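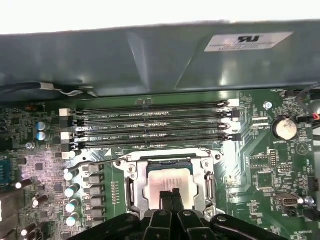
*6 min read*

# The Lever

The arm learned the processors in July, when the shutter at the back of Skallo was kept up all day and the heat came in off the car park anyway.

I had done processors since I started. Before that I had worked at the bakery in Kirovwood, on nights, and before that nothing much. At Skallo we took in old office computers, stripped them, tested the parts and sold on whatever passed. The fans and the drives went to whoever was free. The processors came to me because I had small hands and did not hurry. You lift the lever, you open the plate, you take the processor by its edges and bring it straight up. If it tilts on the way it can catch the contacts underneath, and then the board is scrap.

In a bad month I scrapped two. I remember both of them.

The engineer from Jemen wanted to know how I did it. She sat on a stool with a laptop on her knees and asked me to lift the lever again, slower. Then she asked me what I was feeling for.

"Nothing," I said. "I'm just lifting it."

"But you stopped halfway."

I had not known that I stopped halfway. I did it again and watched my own hand, and there it was, a small rest before the last part of the movement. I told her I supposed I was waiting for it to let go. She typed that in. Then she asked how long I waited, and I said until it let go.

She was a patient woman and I did not mind her. She brought her own tea bags and always washed the mug. The driver said I was a fool to help her. He said it in the yard, with his back to the door, and he was not angry about it.

"They'd get it out of somebody," I said.

"Let them get it out of somebody, then."

He had worked for Wijaya, the parcel people, until they changed their depot over, so he felt he knew how it went. He told me how it had gone at Wijaya. First there was a meeting with biscuits. Then everybody was moved to a different job at the same money, and after that the different job got smaller. I said we had not had any biscuits. He said to wait.

We had the meeting on the last afternoon of the month. There were biscuits. The manager stood by the whiteboard with his sleeves rolled up and told us the arm was there to take the strain off. He said "strain" several times. He had a sheet with the new jobs on it, and mine said Cell Operator, which meant I would bring the machines to the table, set them straight, watch, and take them away again. The money was the same. I looked across at the driver and he was looking at the biscuits.

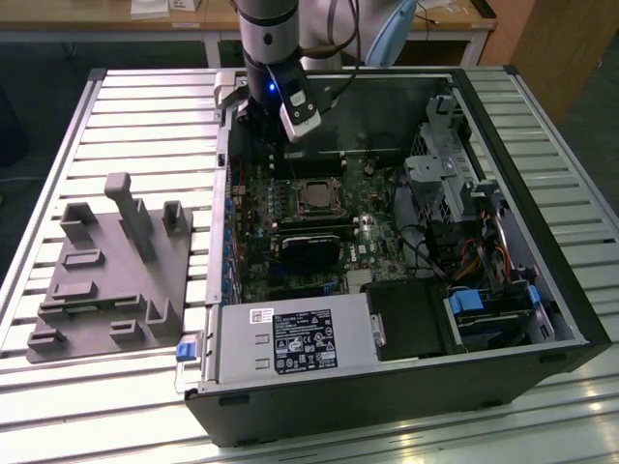

The first week I stood too close. The engineer had put tape on the floor to show where I should be, and I kept finding my shoes on the wrong side of it. I would lay a tower down on the slats with its side off, step back, press the button, and then lean in to see. The arm came down over the case and paused. Then it went in. I could hear it better than I could see it, a low whirr that changed when it got near the board.

It was slower than me. I was pleased about that for some days. I timed it by the clock over the sink and told the woman on testing, and she told the others, and at dinner somebody suggested a race. The manager heard about it and said no. He said speed was not the point, it could work through dinner. That stopped the talk. We all looked at our sandwiches.

My hands were better, I will say that. I used to wake at night with my thumb locked against my palm and have to open it with the other hand. By the end of the summer it had stopped. My sister noticed before I did. She saw me open a jar at her house and said, "You couldn't have done that at Easter."

But I did not know what to do with them at work. I wiped the table when it did not need wiping. I lined the screwdrivers up, and then there were fewer screwdrivers, because the people who had used them were on the new sorting line, and I lined those up as well. The woman on testing used to come over with a board and say, "This one of yours is nice and clean," and now she put them straight in the tray. She had no reason to come over. I did not think to mention it until she had left for the school kitchens, and by then it would have sounded odd.

The engineer came back in the autumn to look at a fault. The arm was stopping part of the way through on certain machines, and it would stay there with its fingers in the case until I pressed the reset. She had the records up on her screen. She asked me if I had noticed anything about the ones it stopped on.

I had. They were an older make with a stiff lever, and the stiff ones want pushing out to the side a little before they will come up. I had known that for years.

"To the side," she said. "How far?"

I held up my finger and thumb to show her. She looked at the gap and I could see her trying to turn it into a number. Outside, the driver was reversing up to the shutter, and we waited for the beeping to finish.

"Could you do one for me?" she said. "By hand?"

She switched the arm off at the wall and it stayed where it was, folded back over the table. I fetched one of the stiff ones from the rack and laid it down on the slats. It had been two months since I had done one. I stepped over the tape and put my thumb on the lever, and she moved her stool round to my left so that she could see.

"Slower," she said, before I had started.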